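Stuva Halliday quilt, queen size – 4 months in

Quick one, I've got to be out the door by 6. Bought the Halliday in July after the old feather one finally gave up and started leaking all over the hallway. Paid 300 for it at the Kandham store, the one out past the tyre place. Not cheap for what it is. They had it on a display bed next to the Rorkwood wool one and I went back and forth for ages, the wool was nicer to touch but way too heavy for me.

Colour is plain white, only comes in white. Didn't love that to begin with. You can get the Rorkwood in a sort of oatmeal.

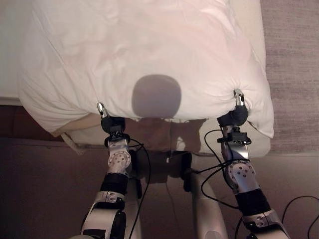 Warmth – good. Really good for the middle of winter, our bedroom faces south and gets down to 16 or lower overnight with the heater off. Slept straight through the first week. Come spring it's too much, I'm kicking it off by 2am and my husband has gone back to a sheet and a blanket. So don't believe the "all seasons" thing on the packet. Two and a half seasons maybe.

Filling does wander a bit. Not terrible, give it a good shake and it mostly goes back where it should, but you'll be shaking it every couple of days. The corners go flat first. My sister in law Anneliese Kasten has the same one in a single and reckons hers hasn't moved at all, so could be a size thing or could be I got a dud.

Washing. Label says front loader, gentle, cold. Fits in our machine but only just and it came out with the filling in lumps. Took two days on the line and then I gave up and paid for the big dryer at the laundromat, which fixed it in one go. Do that from the start. Tennis balls help, the old trick.

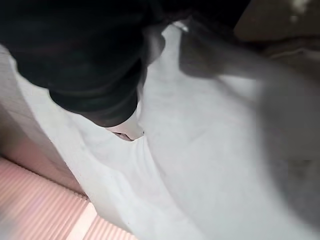
Plain white fabric, no pattern.

Cover loops – there aren't any!! At this price. I ended up sewing on ribbon ties at each corner, half an hour with a cup of tea, no drama, but you shouldnt have to. Without them the whole thing slides down to the foot end of the cover and you wake up holding two bits of empty cotton.

Rang the shop about it and got Renata Wasilewska on the phone, who was lovely. Offered me a swap or a part refund. Took the refund, came through the next Thursday. Full marks for that.

Noise: none. Some of the cheap ones rustle. Smell: a bit plasticky out of the bag, gone after a day by an open window.

Would I buy again – probaly, on sale. Add the loops Stuva and I'd give it another star.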